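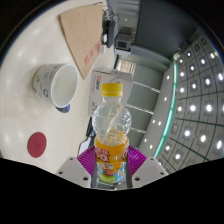

Section 4. Sharing the Table: Working Alongside the Skistard Tidy Station

Welcome back! If you have come straight from Section 3, your station is bolted down, powered up and talking to the Nillach console, and you are probably eager to see it put something away. We would ask you to spend a little time on this section first, with the whole crew if you can manage it, as it deals with the part of the set-up that no wrench can help with: how the working day changes for the people who used to do all the clearing and sorting by hand.

Before you begin

Pick a quiet stretch of the day. Thursday after lunch worked well at the Kuroda office, where much of this section was first tried out, but you know your own rhythms best. You will need the console, the hand-held gripper, the blank task cards from the accessory bag, and everyone who uses the table. Please do include the part-time people (they are often the ones who know where things really go).

4.1 Teaching the everyday items

1. Turn the console key to TEACH. The arm parks itself and stays parked until you turn the key back.

2. Choose the items your table sees most. Drink bottles, paper cups, envelopes and small boxes are a good first batch. Leave them lying the way people leave them, cups on their sides and all.

3. Pick up the hand-held gripper and squeeze the handle until the two ribbed fingers meet the item. For a bottle, take hold low down, near the base, and keep it upright.

4. Lift slowly, carry the item to the place where it belongs, and open the fingers fully before you draw your hand away.

5. Press SAVE on the console, then hand the gripper to somebody else and repeat. We recommend 12 demonstrations of each item, shared among as many people as possible. Everyone reaches a little differently, and the station does better when it has learned from several hands.

6. Write the item and its home on a task card and clip the card to the console, where anyone can read it and anyone can question it.

Note: The console holds up to 600 demonstrations. When it is full you will see message 353, and you can clear out old items from the LIBRARY page. Do ask around before you delete anything, as that odd little box may matter a great deal to someone in shipping.

Caution: Do not use opened or loosely capped bottles for teaching. Check each cap by hand first, and keep drinks well away from power strips and adapters.

Caution: Keep loose cables out of the teaching area. The fingers will close on a cord just as readily as on a cup.

4.2 Agreeing on who does what

1. Sit down together and list the table jobs as they are done today, including the small ones that never made it into a job description.

2. Mark each job S (station), P (person) or B (both). Envelopes with forms in them should be marked P until you have talked through who needs to see them.

3. Name a station lead for each shift. The lead empties the bins, answers the console and decides when to pause. Please count this as real work and make room for it in the schedule; it takes a good bit of attention in the early weeks.

4. Review the list after the first month, and again whenever a new person joins.

Toshiko Honda, who led the changeover at Kuroda, found that her crew missed the end-of-day tidy more than they had expected. It had been their time to chat and pass along the news. They now keep a short sit-down at that hour, with the station running in the background, and we have heard of other sites doing much the same.

4.3 Returning to normal running

1. Clear all hands and tools from the table and hang the gripper on its hook.

2. Call out "Going live" so that everyone nearby can hear you.

3. Turn the key to RUN and enter your site code. The factory code is 1873; change it on first use.

4. Stay beside the station for the first full cycle. If it hesitates over an item for longer than you like, press PAUSE and move the item yourself. Pausing does no harm to anything it has learned.

Caution: Never reach across the table while the green lamp is lit, even for something that is yours.

If the arm repeatedly skips an item you have taught, go back to 4.1 and add a few more demonstrations from a different side of the table. For drops and misplaced items, see Section 5, which also covers cleaning the finger ribs with a Purnum wipe.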